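4.2 Beschaffungsplanung für die Zweiarmzelle
Die Auslegung der Zelle wurde vor der Bestellung vollständig in der Simulation festgelegt.

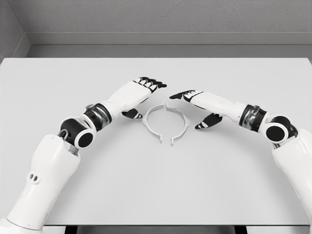 Abbildung 3: Simulierte Zelle mit zwei Armen, zwei mehrfingrigen Händen und dem zweiteiligen Ring auf der Tischplatte.

Grundlage der Kostenschätzung waren die Angebote zweier Lieferanten, Durkier und Lappalainen, Stand 01.11.2022. Beide Angebote umfassen Arme, Hände und Steuerung; Tisch, Einhausung und Verkabelung wurden gesondert angesetzt. Als Bezugsaufgabe diente das Fügen der beiden Ringhälften. Sie verlangt einen gleichzeitigen Zugriff von links und rechts und bestimmt damit den Abstand der Armbasen sowie die erforderliche Zahl aktiver Gelenke je Hand.

Verglichen wurden drei Ausbaustufen. Stufe A sieht Parallelgreifer vor, Stufe B eine mehrfingrige Hand auf einer Seite, Stufe C zwei mehrfingrige Hände. Für jede Stufe wurden dieselben 1.421 Startlagen der Ringhälften simuliert. Stufe A erreichte die Fügelage nur bei vorgegebener Orientierung der Teile und hätte eine Zuführeinheit erfordert, deren Preis den Abstand zu Stufe B weitgehend aufzehrt. Stufe B scheiterte überwiegend beim Nachgreifen. In den weiteren Planungen wird daher nur Stufe C betrachtet.

Der Anteil der Hände an den Anschaffungskosten der Stufe C beträgt im Angebot von Durkier 30 %. Dieser Posten ist zugleich der unsicherste, da für die Fingerantriebe keine belastbaren Standzeiten vorliegen. Im Haushaltsansatz ist deshalb eine Ersatzhand je Zelle enthalten, ferner ein Satz Fingermodule pro Betriebsjahr. Die Lieferzeit wurde mit 16 Wochen angesetzt. Bei einer Freigabe im Dezember liegt die Inbetriebnahme somit im Folgejahr, und die Mittel sind entsprechend auf zwei Haushaltsjahre aufzuteilen.

Nicht berücksichtigt sind Schulungskosten und der Aufwand für die Sicherheitsabnahme. Letzterer hängt vom Aufstellort ab; für den Standort Wistlow lag bei Abschluss der Planung noch keine Gefährdungsbeurteilung vor. Die Lizenz der Simulationsumgebung Prillico wurde ebenfalls nicht umgelegt, weil sie bereits aus einem früheren Vorhaben finanziert war. Die Abrufmenge ist zunächst auf eine Zelle begrenzt. Eine zweite Zelle wird erst beauftragt, wenn die erste im Probebetrieb 80 % der in der Simulation erreichten Fügequote nachweist.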